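Print this article
Email this article
5 min read

The Table Is Not a Shelf

By Tarun Mittal
February 12, 2025

My family owns a pantry. It has a door, a light, and 3 shelves I put up myself with a level borrowed from my brother-in-law, and it can hold enough food to get us through a mild siege. Most of what we eat lives on the dining table.

I don't know when this started. My wife dates it to the week we had the kitchen floor redone. I would put it earlier, to the June my mother came to stay and announced that a person shouldn't have to open a door to get a cookie. She went home after two weeks. The cookies never went back in.

There is a whole industry that would like to help me. The magazines at my dentist's office are full of pantries with matching jars and little chalk labels, lentils graded by color like paint chips. I once priced a set of those jars. It came to $162, before lids. For that money I could buy a great many lentils and leave them in the bag, which already says LENTILS on it.

My complaint with the jar people is that they think food stays put. They picture a household where somebody buys crackers, pours them into a jar, and then walks calmly to the jar at cracker time. In my house a snack is always in transit. It comes in from the car, gets opened by one person and closed badly by another, and travels to the couch and back. The table is the depot. Everything passes through it, and a certain amount of freight is always waiting for a connection.

So I have come around to the pouch. I mean the resealable kind with the clear window, the kind small bakeries use now that tins cost what they do. A pouch can be leaned on. It can be shoved aside with an elbow when the mail comes. It gets wrinkled and looks as if it has been through something, and I find that companionable at seven in the morning.
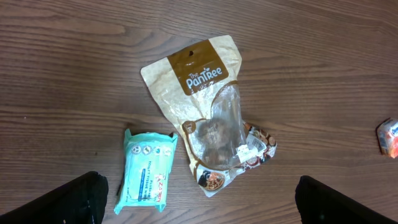
The window is the best part. A box makes promises with a photograph, and the photograph was taken by a professional on the best day of that cookie's life. A window lets you check. My daughter won't open anything she can't see into first, a policy I called fussy when she was six and now recommend to adults signing leases.

I'll grant the other side a few points. Reseal strips are a work of optimism. You run your thumb along the thing, feel it click, and come back after supper to find it gaping at one corner. I own a bag of clothespins for this, and they live in the pantry, so you can guess how often they get used.

I'll also grant that the table takes in things that aren't food. Wipes, for one. I used to carry them off to the bathroom every night like a man returning library books, and by breakfast there they were again, next to the snacks. I stopped. Anyone who has watched a teenager eat something chocolate over a dark wood table, then lay a hand flat on the good chair, will see that the wipes had a better grasp of the situation than I did.

My wife's position is that guests will judge us. We had guests on Sunday. They moved one packet to make room for their elbows, ate from another, and asked where we'd bought it. If we had cleared the table they would have had to sit there being polite until I brought out a plate.

I do have rules. Nothing open stays out over a weekend away. Nothing that melts goes near the window side in summer. And the table gets cleared completely before Thanksgiving, at which point the entire load is carried into the pantry and set down on the floor, because the shelves are full of jars. We did buy a few in the end. They were on sale, and one of them has lentils in it.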